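So I finally wrote down our house rules for the snack table, the ones I've been muttering at Latrice Halvorsen since February. Nine of them! They cover any job where the gripper goes near food, and I'd love for you to steal them.

Rule one is my favorite: raw dough, open drinks and anybody's lunch stay off the table while the arm is powered. Rule two, one person holds the stop button and does nothing else (no phone, Latrice).

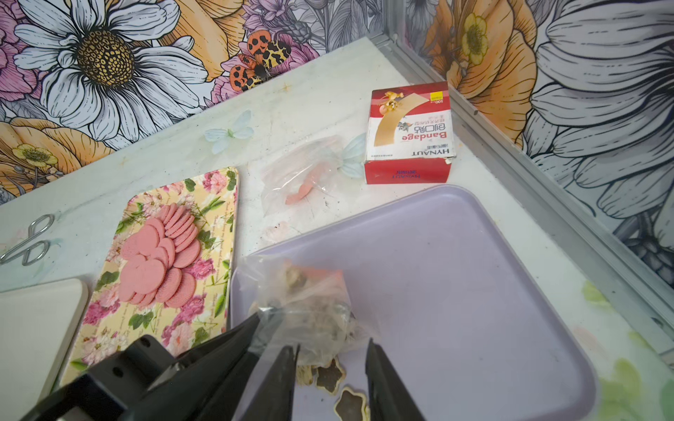 Rule three is about the fingers. Wipe them before each run, and again if they've touched packaging, and write it in the log. I used to skip the log. Then I had to go back through 28 runs trying to work out which ones were clean, and I don't skip it now. 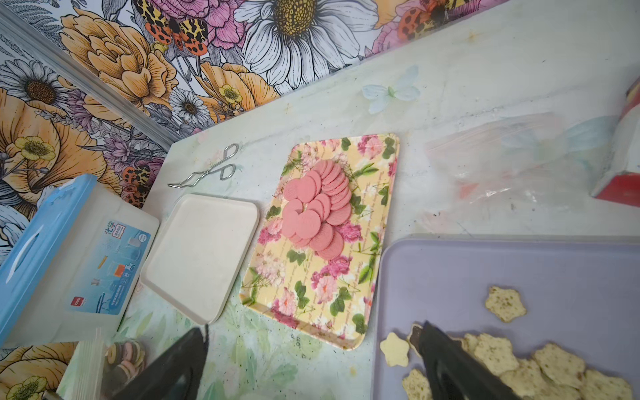 Four is speed. Keep it slow whenever a hand could reach in, even if you're sure you won't. The rest is mostly labels and trash, plus a long argument about whether anything the gripper has handled can be eaten (I say no, Latrice says it depends). I'll type those up once we've stopped bickering!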